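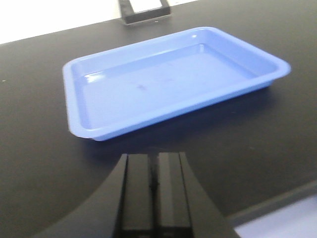
Sirkent Community Kitchen – Press and Outreach

Blue trays all round as Erimley's lending shelf opens in April

Anyone who has ever tried to carry thirty scones across a car park on a dinner plate will be pleased to hear that the Sirkent Community Kitchen is opening a tray lending shelf this April, and that everybody in Erimley and the villages nearby is warmly invited to make use of it.

The shelf will be stocked with plastic trays in a cheerful cornflower blue, with rounded corners, shallow sloping sides and a good wide lip all the way round to get your fingers under. They have a glossy finish and a flat floor, so cups and cake tins sit level, and a scuff mark or two won't bother anyone (we rather like a tray that looks as though it has been to a party!).

Households, clubs and schools may borrow up to six trays at a time and keep them for fifteen days, free of charge. There is no form to fill in, just a name and a telephone number in the book by the door.

The idea came from Birger Isaksson, who runs our lunches and who has spent a good many years lending out his own trays and wondering where they had got to.

"People would ring me up the night before a christening or a jumble sale, and off I'd go to the cupboard," said Birger. "It's lovely to be asked, but I did once end up serving soup off a chopping board. Now there's a proper shelf, and I can have my cupboard back."

Trays can be collected from the Manzano Room, at the Feltau Lane end of the building, until 6 pm whenever the kitchen is open. We ask only that they come back washed and dried, and stacked with the lips facing up.

Anybody with trays of their own to pass on is very welcome to bring them along, in blue or any other colour. Please ask for Birger at the serving hatch.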